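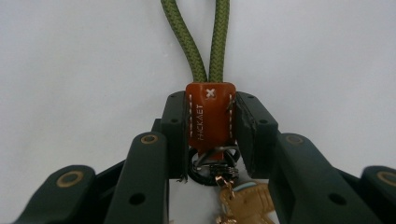
green lanyard, orange leather tag, little white X stitch

mossbanks426
Okay so I finally caved and bought cord by the spool. Been making key lanyards for my sister's craft table and I was paying way too much for those little hanks at the mall. Got the olive from Cololar, 379 feet of it, and now I need to know how everybody finishes the ends. I like leather folded over with a stitch through it but my stitches pull out after a month or so. Glue first? Bigger holes?

tallpinesdad
Glue first, always. Contact cement on the rope ends, let it get tacky, then fold the leather. The thread is just there for looks at that point.

Vandana Vashisht
Gonna disagree with tallpinesdad – glue goes brittle if the keys live in a hot car. I use waxed thread, doubled, and go through each hole twice. I've had one on my shed keys since before we moved to Gostwood and it's fine. Also what weight leather are you using? If it's the thin stuff from the Grorkovden scrap bags, it'll tear no matter what you do.

mossbanks426
It IS the Grorkovden scrap bag, ugh. It was so cheap!

tallpinesdad
My glued ones have been through plenty of summers, just saying. Maybe your cement was old.

Vandana Vashisht
Maybe! But I had six come back from one market and every one had popped at the glue. I'm not going through that again.

knotsorry
Can I be the annoying one and say skip leather? Melt the ends, whip them with thread, done. Leather looks nice but it gets gross if it's on a dog leash or anything that gets rained on.

mossbanks426
These are just for keys so I think rain's okay. And people really do pick up the leather ones first (my sister swears by it).

tallpinesdad
Then get a Siddiqui side, it's thicker. Punch your holes farther in from the edge too.

mossbanks426
Ordering tonight. Trying half with glue and half without – I'll post again Friday if my fingers survive.

We use cookies to keep you signed in and remember your settings. Accept / Manage preferences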